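Guests at the September open day at Nasach, the automation centre in Irbridge, were invited to try the hand-held gripper for themselves. Eleri Gwilliam, who leads the household handling programme, welcomed 50 visitors over the afternoon. 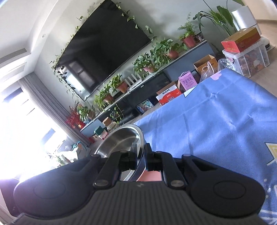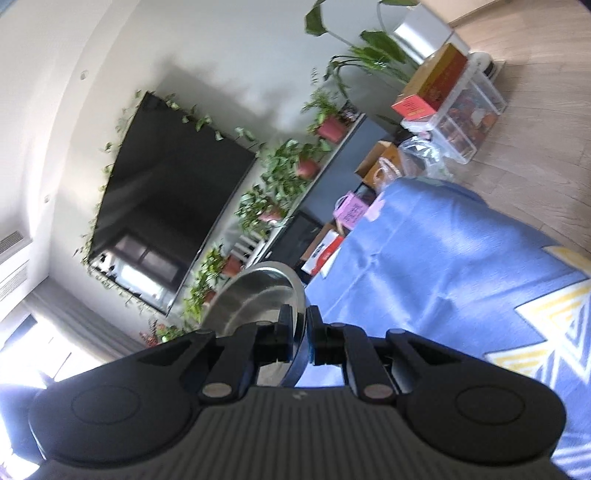
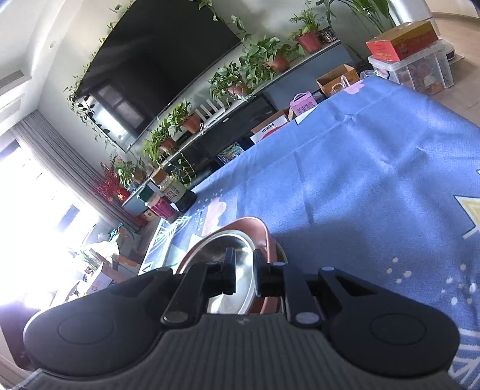 Household vessels held in the two-fingered gripper.

Kitchenware remains a demanding subject – polished metal offers few fixed features to a camera. The programme has recorded 1,013 grasps to date.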